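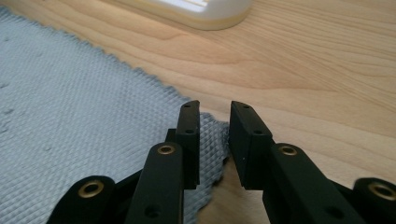 밝은색 나무 테이블에 회색 천을 계속 깔아 두어도 괜찮습니까?

Lorndale 생활 도움 게시판 > 가구와 천
조회 1,439

Caoimhe McGrath

안녕하세요. 한국어가 모국어가 아니어서 표현이 어색할 수 있습니다. 미리 양해를 부탁드립니다.

저는 밝은색 나무 테이블을 쓰고 있습니다. 그 위에 표면이 오톨도톨한 회색 천을 올려 두었습니다. 테이블 전체를 덮는 것은 아니고 일부는 나무가 그대로 나와 있습니다. 테이블은 7개월 전에 Lorndale의 중고 가게에서 샀고, 천은 이사할 때 언니에게 받은 것입니다.

걱정되는 것이 두 가지 있습니다.

첫째는 색입니다. 창문이 남쪽에 있어서 오후 3시쯤 되면 햇빛이 테이블에 바로 들어옵니다. 천이 있는 자리와 없는 자리의 나무 색이 나중에 달라집니까? 지난주에 천을 들어 보았는데, 제 눈에는 차이가 조금 있는 것 같기도 하고 없는 것 같기도 합니다.

둘째는 물기입니다. 저는 이 테이블에서 차를 마시고 작은 물건을 고치는 일도 합니다. 천에 차를 흘리면 바로 걷어서 말리지만, 한 번은 모르고 밤 동안 그대로 두었습니다. 아침에 보니 나무에 희미하고 하얀 자국이 있었습니다. 손가락으로 만지면 느껴지지 않습니다. 이것을 집에서 없앨 수 있는지 알고 싶습니다.

나무의 종류는 모릅니다. 가게 주인도 모른다고 했습니다. 표면이 오일인지 바니시인지도 확실하지 않습니다. 천은 세탁기에 넣어도 되는지 모르겠어서 아직 손으로만 빨았습니다.

천을 아주 치우는 것은 원하지 않습니다. 나무에 물건이 직접 닿으면 소리가 크고, 아래층에 아기가 있습니다.

Nuala Moynihan

저도 비슷한 테이블을 오래 썼기 때문에 아는 만큼 적겠습니다.

색은 달라질 수 있습니다. 나무는 빛을 받으면 색이 변합니다. 밝은 나무는 노랗게 되거나 진해지는 경우가 많습니다. 천이 덮인 부분은 빛을 덜 받으니까 원래 색에 가깝게 남습니다. 제 테이블에는 네모난 밝은 자리가 생겼고, 천을 치우고 여름을 한 번 지낸 다음에야 비슷해졌습니다. 완전히 같아지지는 않았습니다.

그래서 저는 천의 위치를 자주 바꾸는 것을 권합니다. 저는 2주에 한 번 옮깁니다. 청소하는 날에 같이 하면 잊어버리지 않습니다. 오후에 얇은 커튼을 치는 것도 도움이 됩니다.

하얀 자국은 만졌을 때 느껴지지 않는다고 하셨으니, 습기가 마감층 안에 들어간 것일 가능성이 있습니다. 저라면 이런 순서로 하겠습니다.

먼저 며칠 동안 천을 걷고 그냥 기다립니다. 얕은 자국은 저절로 없어질 때도 있습니다.

그래도 남아 있으면 마른 면 수건을 자국 위에 놓고, 다리미를 가장 낮은 온도로 해서 스팀 없이 몇 초만 댑니다. 바로 들어서 확인하고, 조금 나아졌으면 다시 합니다. 오래 누르면 마감이 상합니다. 꼭 테이블 아래쪽처럼 안 보이는 곳에서 먼저 시험해 보십시오.

오일 마감인지 알고 싶으면 안 보이는 곳에 물을 한 방울 떨어뜨려 보십시오. 물이 동그랗게 오래 서 있으면 바니시 같은 막이 있을 가능성이 높고, 천천히 스며들어 나무가 진해지면 오일이거나 마감이 많이 닳은 것입니다. 확인한 다음에는 바로 닦으십시오.

천은 라벨이 없으면 계속 찬물에 손으로 빠는 것이 안전합니다. 그리고 회색 천은 물이 빠질 수도 있습니다. 젖은 흰 수건으로 구석을 눌러 보고 수건에 색이 묻으면, 젖은 상태로 나무 위에 절대 두지 마십시오. 빤 다음에는 속까지 마른 뒤에 깔아야 합니다. 오톨도톨한 천은 겉이 말라도 안쪽에 물기가 남습니다.

Egan

그냥 유리 올리세요. 저는 17년 전에 맞춘 유리를 아직 씁니다. 닦기도 편합니다.

Caoimhe McGrath

두 분 답변 감사합니다.

Nuala 님, 물방울은 동그랗게 서 있었습니다. 흰 수건에는 색이 묻지 않았습니다. 자국은 천을 걷고 기다리니 거의 보이지 않게 되어서 다리미는 아직 쓰지 않았습니다. 천의 위치는 앞으로 청소하는 날에 바꾸겠습니다.

Egan 님, 유리도 생각해 보았습니다만 컵을 놓을 때 소리가 날 것 같습니다. 혹시 유리 밑에 무엇을 까셨습니까?

Egan

투명하고 동그란 고무 받침 붙였어요. 모서리마다 하나씩. 소리는 좀 납니다.

Nuala Moynihan

고무 받침은 조심하십시오. 어떤 고무는 오래 닿아 있으면 바니시에 자국을 남깁니다. 저는 의자 다리의 고무 때문에 마루에 갈색 점이 생긴 적이 있습니다. 펠트로 된 것이 더 낫습니다.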